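3. Building the rig and collecting the demonstrations

3.1 What I was trying to make

The Skavmont arm lives on the end bench of the shared workshop at Tellthorpe, clamped to a slab of worktop that used to be part of someone's kitchen. I wanted it to do one dull household job, which was to take a rumpled piece of clothing off a soft surface and lay it flat. Folding came later, and mostly didn't come at all (see Section 5).

I'd tried writing the motions by hand first. Cloth punished me for it. A pinch that picked up the edge of a tea towel would skate straight over a thicker fabric, or grab the sheet underneath as well and drag the whole lot across the bench. After a fortnight of nudging numbers up and down I gave in and went for learning from demonstrations, with people doing the job through hand-held grippers and the arm copying what the gripper cameras had seen.

The nice thing about hand-held grippers is that you can leave the arm at the workshop. I could collect on a real bed, with a proper sheet on it and all the usual stuff lying about, and never once carry a twelve-kilo arm down the stairs. The less nice thing is that your wrist bends in ways the arm's can't, and I'll come back to that in Section 3.4 because it cost me a good many recordings.

3.2 The fingers and the pads

Early on I worried far too much about motors and not nearly enough about fingertips. Nearly everything that matters with cloth happens in the last few millimetres. Hard tips slid. Very grippy tips picked the cloth up beautifully and then wouldn't let go of it, so the hem came back up with the hand and you had to shake it off — lovely to watch a robot do once, less so the twentieth time.

Soft pads on the inner faces were the answer. The same pad shape had to go on the arm as on the hand-held tools, and this is where I got properly caught out. My first set on the arm sat slightly prouder than the set I'd been collecting with, so the arm thought it had closed on the cloth a moment before it had. I lost most of a weekend looking for that fault in the software.

The opening and closing speed of the arm's fingers is handled by a Trinano board, with the limits set in a small text file so that anybody at the workshop can change them without asking me. They do change them. I now keep a copy of the file.

3.3 The collecting sessions

All the garments were everyday ones and there were 5 of them, picked to be awkward in different ways: one slippery, one stretchy, one heavy, one with a lining, and one dark brown with a snap fastener. The brown one turned out to be my favourite for testing. A hard shiny bit of metal is a good landmark for the camera, but it's a rotten thing to pinch, and you want demonstrations where people steer round it.

We worked in pairs at the bed with a gripper each. One person would reach in and steady the cloth, the other would take hold and pull, and then we'd swap. I had no script for where to grab. I asked only that people slow down before closing the fingers, and that they stay put for a breath before opening them again. Talking was allowed, and there was plenty of it!

I also made a rule against tidying. Whatever was on the bed at the start of a session stayed there unless it was going to get trodden on or pulled off by a cable. A model that has only ever seen a bare sheet gets terribly upset by a notebook, and the beds I know have notebooks on them. A patterned sheet was part of the same idea. My plain one gave lovely clean outlines, and the arm trained on it then fell to bits over stripes.

Altogether we kept 900 demonstrations. Each began with the garment dropped or pushed into a heap, and ended when whoever was leading said "done" and opened the fingers. I threw away the ones where a hand covered the lens for most of the pull, and the ones where we'd both burst out laughing and shaken the grippers about.

Two small habits helped more than any change I made to the hardware. The first was wiping the lenses at every swap. The second was keeping the leading gripper low and level, so that both fingertips stayed in view with the cloth beyond them. Figure 3 has that viewpoint, with the two blue pads facing each other across the open gap and the second gripper coming in from the left towards the bed.

Figure 3. Two hand-held grippers at the bed, seen from the camera on the nearer one. The brown garment lies loosely folded on the patterned sheet, its snap fastener close to the fingers; an open notebook is further back.

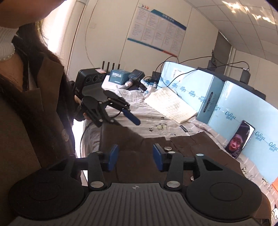 3.4 Getting from hand to arm

Back at the bench, the recordings had to be turned into something the arm could follow. Each one became a path for the tip of the gripper plus a number for how far open the fingers were. I used a little program called Mateos for this, which I wrote in June and have regretted the layout of ever since. It lines up the picture with the finger opening, drops any stretch where the tracking has jumped, and then asks a plain question: could the Skavmont arm reach all of these positions, in this order, without folding its elbow through the worktop?

Quite often it couldn't. People roll their wrists a long way over when they're trying to get a finger under an edge. The arm has a stiff last joint and runs out of turn just when it's getting interesting. At first I simply dropped those recordings. Then I noticed I was throwing out nearly all the examples of getting under an edge, and those were the ones I needed most. So I tipped the arm's base forward on a wedge, which gave back enough turn to keep most of them. The wedge is a doorstop. It is still there.

Height was the other nuisance. A bed gives when you press on it and a worktop doesn't, so a path that gently pushed into the bedding would have driven the fingers hard into the bench. I laid a camping mat under the sheet for the arm trials and capped the downward push in software. I'd do both again.

3.5 How the trials were run

The first full trial was on 19th January, with the workshop heater off and me in a coat. After that I settled into a routine. I'd drop a garment from 200 mm above the sheet, let it land however it liked, step back behind the tape and start the arm. No nudging, no second drop if the heap looked nasty. A run counted as good if the garment ended up in one layer apart from its sleeves or lining, and if the sheet hadn't moved by more than a hand's width.

I logged 144 runs this way, spread evenly across the garments as far as the sums allowed. For each one I wrote down where the first pinch landed, whether it caught the sheet as well, and what stopped the run if something did. I made those notes on paper, standing up, and typed them in the same evening while I could still read my own writing. The stretchy garment gave the most trouble by a long way, mainly at the moment of letting go, and I've kept its results separate in the next section so that they don't muddy the rest.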